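**Teaching a sidewalk robot by remote driving: how much is enough?**

**plirk_dan** · 2025-02-13

We're training a delivery base to cross open plazas by copying a human driver. It's a Testus base with the Stemia remote kit. So far we have 50 drives, all done with a gamepad, all on tiled ground. It holds a straight line fine, but when it comes up behind people walking slower than it does, it creeps up and stops. Then it stays stopped until they're well clear.

I would like it to follow at a distance or go around. Do I need more drives or different ones?
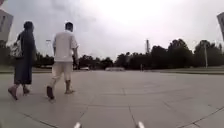 Speed is capped at 3 mph for all of this. The driver works from the video feed only.

**gravelbot**

Different ones. If your driver brakes every time there's a person ahead, that's what it learns. Check your logs for how often the stick goes to zero.

**tessier_user14**

I'd say more. We had 3,000 short clips before passing looked normal on our Tessier cart.

**gravelbot**

3,000 clips of the same driver stopping gives you a very good stopper.

**tessier_user14**

We had several drivers. And we didn't throw out the stops, you need those too.

**mossyrail**

Have you tried walking it by hand? We put a handle on ours and pushed it through the passes with the motors free. The paths came out smoother than with the gamepad. Video lag was making our driver brake early.

**plirk_dan**

Checked the logs. 14 drives have somebody walking ahead, and the stick goes to zero in all but one. I can't push this base by hand, the wheels lock. Will redo the passes with a second driver and post in the Plirkavby build thread.

**mossyrail**

Measure the lag first.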